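Traddale Arm Project

Home | Projects | Clubs | Competitions | Recent changes

Last edited in January by the Stenent wiki team
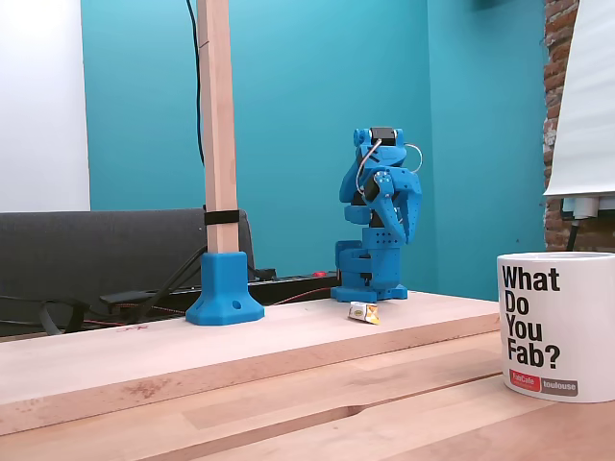 The arm on the club workbench, with the wooden post to its left.

The Traddale Arm Project is a student robotics project in which members of the Traddale Robotics Club build and program a small desktop robot arm from 3D-printed parts. It is run as an evening course over 11 sessions and leads to the Bamach Challenge, a yearly sorting contest between clubs in the district.

Background

The club first used a bought kit called the Asante, made of cut sheet parts. Replacement pieces were slow to arrive, and a broken joint could stop a team's work for most of a term. The members redrew the arm for printing and kept only the control board of the kit. The drawings are stored in Stenent, the club's shared file library, along with print settings and a list of screws.

Design

The arm is printed in blue plastic. A stepped base carries a rotating section, and the joints are stacked in a column above it. The gripper assembly is at the upper end and can be folded down when the arm is at rest. Its finger is curved. The segments have small round holes, and screws are left visible so that a joint can be opened without taking down the whole column.

Hobby servo motors drive the joints. The design has five powered axes, counting the gripper. Each servo is set to its centre position before its horn is fitted. Skipping this step is the most common fault in first builds and usually shows up as a joint that reaches its limit too early on one side.

A separate printed socket, also blue, holds a wooden post upright on the bench. The socket has a wide foot with a screw hole in the front. The post is used as a fixed point when the arm's position is measured, and a strap can be placed round it at any height as a marker.

Course

The first sessions deal with printing and cleaning up parts. Teams then assemble the base and column, fit the servos and route the wiring. Programming starts with single joints and moves on to stored positions, which are played back in order. Calculating joint angles from a target point is taught last and is optional. Teams that leave it out may still enter the contest with stored positions.

Contest

In the Bamach Challenge each arm has 300 seconds to move wooden blocks from a tray into marked bins. A block in the wrong bin loses a point. Touching the arm during a run ends it. At the most recent contest 17 teams entered, and two were withdrawn at inspection for loose bases.

Known problems

Wear in the base bearing causes sideways play. A thin printed washer reduces it but has to be replaced often. The wrist joint cap tends to work loose under load, and the current drawings give it a deeper recess.

See also

Asante kit
Bamach Challenge rules
Stenent file library

3 comments | 26 shares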